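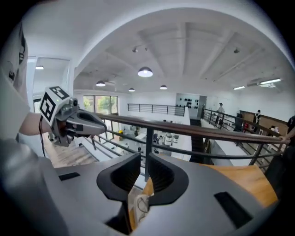
Print this page | E-mail this page

Session 9: How much is a demonstration worth?

Volby's set has 2,909 demonstrations, and people quote that number as if it settled something. Ask first where they came from. A hand-held gripper goes anywhere a person can carry it, even up to a wooden handrail over a stairwell, with people standing along the upper level - but one building is still one building. I would take 40 examples from three places over a thousand from one. For Tuesday, read Fallahi's notes on Kekia and mark every claim she makes without a test.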